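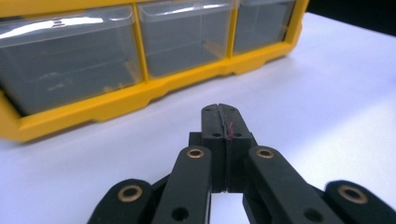 News from the Divbridge Repair and Lending Room

The winter opening hours started on 16 January 2026 and will stay the same until the clocks change. We are open in the afternoon from two to six, and the side door on Rusten Street is the one to use. The front door is still waiting for its new lock. Please ring the bell only one time, it is very loud for the neighbors upstairs.

Since the last newsletter in November we have finished the yearly count of the lending shelf. There are 231 items that members can take home, and 14 of them are out for longer than the loan period. If you have the tile cutter, the small carpet cleaner or one of the two long ladders, we would be glad to see them again. There is no fine. You can also write to us and ask for more time, and usually the answer is yes.

The collection for the new workbench and the better lamps reached $2,285. This is more than we had asked for, and we thank everyone who put something in the box or sent a transfer. The bench is ordered from Buzatu, the same joinery that made our shelves, and they promise delivery in up to six weeks. The money that remains will go to sewing machine needles, sandpaper and glue, which we always use faster than we plan.
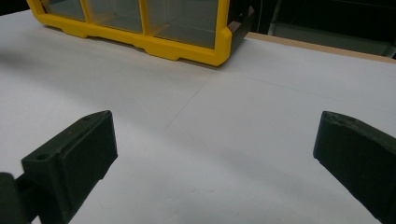

Some members asked if they can bring coffee machines. Yes, but please empty the water tank at home and clean the drip tray. Last autumn we had water on the floor two times and one extension cord had to be thrown away. For microwaves the answer remains no. We do not have the training to open them safely, and we would not like to learn it by accident.

The sewing evenings continue in the back part of the room. At the moment we are shortening curtains and changing zippers, and a beginner is welcome to come with a jacket and no experience. Bring your own thread if the color is unusual. We have a lot of black, a lot of white, and a surprising quantity of orange.

Jenine, the bicycle workshop across the canal, has offered our members a lower price on brake pads and inner tubes until the end of the season. Show your membership card when you pay. The card from last year is still accepted there.

Membership for the new year costs the same as before. You can pay at the desk, in cash or by card, and we will write the receipt by hand until the printer works again.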